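How I compare robot hands with a peg board

I've been meaning to write this up since December, when Dennis Mohamedi asked me how I decide whether a hand is any good before I bolt it on for keeps. My way is cheap and a bit slow, and you'll need a free Wednesday for it.

Start with the board. Lay it flat between the two arms, somewhere both wrists can get to without the elbows knocking each other (ask me how I know!). Mine's white on a dark table, so the blue parts stand out nicely for the head camera. Home both arms, then bring the hands up over the far corners and save that pose.

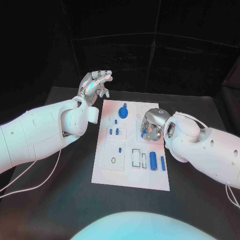
Both hands over the board, with the blue knob at the back between them.

Now pick one small peg and stick with it. Run the pick with your first set of finger settings, then again with the second, and change only the closing speed between them. I keep mine in two controller files called Tang and Ginholm, which are just names I liked. Write down every drop, even the daft ones. 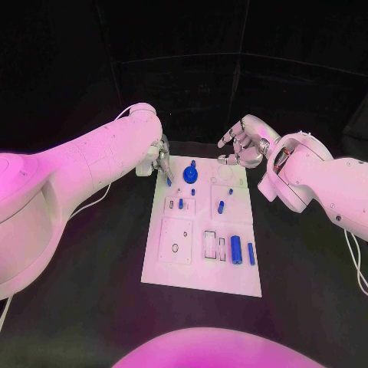 Go gently on the squeeze. I began at 491 in my controller's own units and the peg kept shooting out sideways, so I came down to 462 and left it there. Yours will want different numbers, but going down in small steps is the way to find them.

Once the left hand is behaving, do the same with the right. Give each setting three goes before you judge it, and leave the thick cylinder until last – it's far more forgiving and it'll flatter a bad grip. Then save your files and copy them somewhere safe.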